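The Second Handover

When a family company changes hands, the first handover gets the attention. There is a dinner, a letter to customers and usually a new name on the office door. The second handover comes later, when the people who ran the company for decades stop being asked what they think. In many firms it never happens at all.

Kustatow, a maker of storage goods and small household furniture, has spent three years working on the second one. The company has 271 employees, two plants and a distribution center, and it has been owned by the same family since it started out selling crates to fruit growers. Its third chief executive took over in December, after a long period in which the outgoing chief and the incoming one shared the job.

The shared period was planned for 12 months. It lasted almost three times that, 34 months in all, and people at the company give different reasons for the delay. Some point to freight prices, which made it a poor time to change anything. Others say the outgoing chief was not ready. The board's own review, which was passed around to managers last fall, says both were true and that the second mattered more.

What the review found

The review is a dull document in most respects. It runs through meeting attendance, who signed which contracts and how long it took to fill open jobs. But it makes one point that other owners may want to read twice. During the shared period, 396 decisions were logged as needing approval from the top office. Well over half were approved by both executives, one after the other, although the company's rules asked for only one signature.

Managers had learned to get two. They had been caught out early on, when a price change cleared by one executive was reversed by the other within a week. After that, everyone collected both names, and a purchase that used to take two days took nine.

The fix was plain. The board split the work by subject and wrote it down on a single page. Buying, plants and shipping went to the incoming chief. Banks, insurance and the family went to the outgoing one. Anything that did not fit on the page went to the chair, who had until then stayed out of daily business and was not pleased to be brought into it.

Approval times fell back within a quarter. The page is still pinned up in the plant offices, even though half of it is now out of date.
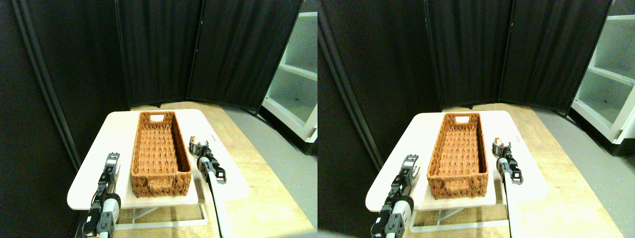

A woven basket on a small white table.

Products were the harder subject. The outgoing chief had chosen nearly everything in the catalog personally, going back to the years when the line was small enough to fit on one wall of the showroom. By the time the shared period began, the catalog had passed 1,000 items. A large share of them sold fewer than a pallet a year.

The incoming chief wanted to cut the list by a third. The outgoing chief wanted to keep it, on the grounds that small retailers bought from Kustatow precisely for the odd sizes they could not get elsewhere. Each had figures. The sales staff, who had to stand in front of the small retailers, mostly sided with the outgoing chief, and the plants mostly sided with the incoming one.

The cut went ahead in two rounds. The first removed items with no orders in two years, which drew little argument. The second was more painful and took out several lines that had been in the catalog from the beginning. Nine accounts left. Margins rose, though the company says it is too early to know how much of that came from the shorter list and how much from lower resin costs.

Miltska took another road

The comparison people in the trade like to make is with Miltska, a similar company a few hours south. Miltska makes shelving and shop fittings, and it changed leaders in a single afternoon. The founder's daughter had run the business for 22 years. She told the board in the morning, told the staff after lunch and did not come back into the building for six months.

There was no shared period and no log. Her successor, hired from a packaging firm, had the keys, a list of bank contacts and a finance director who had been there longer than anyone.

It was rough. Two large customers asked for new terms in the first month, on the theory that a new chief executive would be eager to keep them. One got what it asked for, and the company regretted it. A plant manager resigned. A dispute with a landlord, which the former chief had been settling by phone once a year, turned into a lawsuit because the successor did not know the calls were expected.

On the other side of the ledger, Miltska's managers knew from the first day whose answer counted. The new chief closed a loss-making site within the first year, a step that had been discussed and dropped four times before. People who worked on the closing say it could not have been done with the former chief in the next office – she had opened the site herself.

Help from outside

Both companies used outside advisers, in different ways. Kustatow hired Begay, a small consulting practice that works only with family owners. Begay's fee was fixed, and its work covered the ownership side: wills, voting shares, and what happens when a cousin wants to sell. It did not advise on who should run the company, and it turned down a request to sit in on interviews.

Miltska went to Skudlow, a search firm, and asked it for a shortlist of outsiders. No family members were put forward. Skudlow also wrote the terms under which the former chief would stay away, including the six months, a point both sides later said they were glad to have on paper. The landlord was not mentioned in it.

Advisers who do this work tend to agree on a few practical matters. The outgoing executive should have a date, and the date should be known to the staff. Signing rights at the bank should change on that date and not later. Old promises to customers, suppliers and landlords should be written down by the person who made them, including the small ones, and this takes longer than anyone expects. Kustatow's list of such promises came to 18 pages. One of them was a standing discount for a hardware store that had closed.

They agree less about offices. At Kustatow the former chief kept a room on the same floor until December and now has one at the distribution center, 20 minutes away. Begay had suggested no room at all. The compromise seems to have held, although managers at the distribution center report that they see a good deal of him.

Paying for it

The money side gets less notice than it should. Two executives on full pay for 34 months is a real expense for a company of Kustatow's size, and the board's review puts it in the same column as recruitment. There were also tax advice, legal work and the cost of buying out one branch of the family, which was financed with a seven-year bank loan. The loan carries a condition on debt levels that will limit spending on machinery until at least the third year.

Miltska spent less on the change itself. It then spent more on the lawsuit, the new customer terms and the search for a plant manager. Its finance director has added the two columns up and considers the result close to even with what a year of overlap would have cost.

Neither company would recommend its own approach without changes. Kustatow's board would set a shorter overlap, no more than a year, and would divide the work on paper before it began. Miltska's would ask for four weeks of joint customer visits and a full list of standing arrangements, and would then have the former chief leave as she did.

The next change at Kustatow is already on the calendar. The head of the larger plant retires at the end of next year after 31 years with the company, and the board has asked for a one-page split of duties by the spring. The first draft came back at six pages and has been returned for cutting.

February 2021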